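4 min read

Santeri Heinonen had a spreadsheet open before I'd even sat down. He plans equipment for Plalent, and I wanted to know how you budget for hand-held grippers when half the stuff you need isn't in anybody's catalog.

"I started with the bench and worked out," he told me. "Everyone asks for the arm first. I ask what it's going to pick up!"

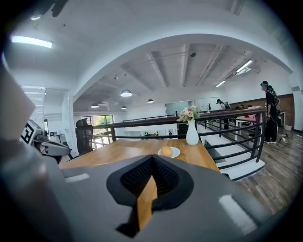 A bun on a plate, flowers behind it and an arm at the end of the table.

His first-year figure was $3000 for the hand-helds, plus $200 for spare finger pieces (he thinks he lowballed that one). Quotes came in from Trerenport and Hladun, and he went with Hladun — mostly for the repair terms.

"Trerenport was cheaper on paper. Then I added shipping both ways every time a jaw wears out, and it wasn't cheap anymore." 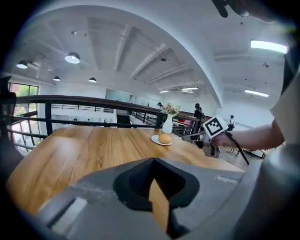
Gripper jaws pointed at the plate, with the square marker on top.

I asked about the markers, figuring they'd cost next to nothing. He laughed. He'd put down some $40 for printing and mounts and forgot the hours spent sticking them on straight.

So what's next? The Irnthorpe site wants its own set by December, and Santeri is holding out for 2 spares in that order. "They've said yes to one," he said. "I'm still asking."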